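The Two-Story Spice Shelf
A small black rack, a jar of something red, and my long war with the back row

My kitchen in Parnelton has exactly one stretch of counter that's good for anything, and for years I gave most of it to jars. Chili paste, pickled things, a honey I bought on vacation and was saving for reasons I no longer remember. They stood three deep, and whatever I needed was always in the back row. Always! I'd reach over the front ones with a spoon in my teeth and knock down the cumin.

So when I started writing about small-space storage for this magazine, I knew where I wanted to begin, and it was with the humble two-tier rack. You know the type: four skinny legs, one shelf up high at the back, another down low in front, like bleachers for condiments. It's about the least glamorous thing you can own. I've become a little obsessed with it.

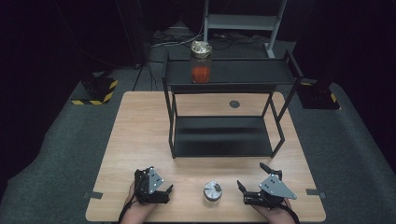

Does a stepped rack save any room on a counter?

It saves room going up. The footprint stays the same as the rack itself, but you get a second level to use, and the jars in back end up higher than the ones in front so you can read every lid. If your cabinets hang low, measure the gap before you buy, and add the height of your tallest jar.

I learned that last part the hard way. My first rack was a chrome one from Jekent, very shiny, and I was so pleased with it that I loaded it up before I'd thought about the cabinet doors. They wouldn't open. I spent 15 minutes unloading it all again while the rice boiled over.

The chrome one went to the laundry shelf, where it has been perfectly happy, and I went looking for something plainer. I like black metal for this. It disappears a bit, and it lets the food do the showing off. Anything red or orange looks fantastic up there (chili crisp, apricot jam, the roasted pepper spread I make every August and then hoard like a dragon). Put one jar with a gold lid on the top shelf and suddenly you're a person with a styled kitchen, even if the sink is full.

I do have opinions on what goes where. The tall jars go up top, toward one end, so there's space beside them for your hand to come in. Small flat containers go down low or right out in front of the rack on the table, where you can grab them mid-stir. I keep my flaky salt in one of those little round ones with a metal lid, and it never goes on a shelf at all. It just lives at the front edge, and everyone in the house has learned to put it back there.

And black does show everything. Flour, crumbs, the pale fluff that drifts down from nowhere in particular. I wipe mine with a damp cloth when I do the stove, then go over it again with a dry one or it streaks. 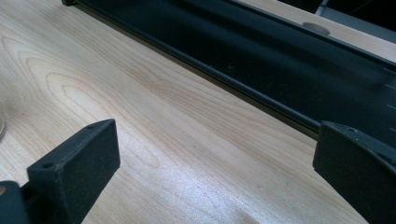
The wood underneath needs a bit of thought too. I have a pale tabletop with a lot of grain, and I love it more than is reasonable, so I was nervous about thin metal legs. I ended up sticking felt dots under all of them, the tiny kind Uvora sells on a sheet. Two of them fell off within a month and I had to fish one out of the toaster tray. Cork has held up better for me. Whatever you use, lift the rack when you move it. Don't scoot it, even an inch, even when you're in a hurry and your other hand is full of onions.

Then there's the wobble question, which readers write to me about more than anything else. Most racks this size wobble because the screws were tightened one at a time, all the way, before the other side was even on. Leave everything loose, stand it up on the flattest surface you own, press down on the top shelf, and only then tighten. My Nimri rack rocked like a canoe until I took it apart and did it that way.

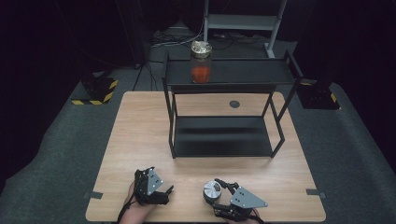

After that comes the fun part, which is deciding how little to put on it. I know! The whole point was to fit more jars. But a rack crammed end to end is just the back row again with legs, and I'd end up shuffling things around to get at the mustard. I leave one good gap on each shelf. The honey got eaten, finally, on toast, over the course of one very pleasant week, and its spot is still open.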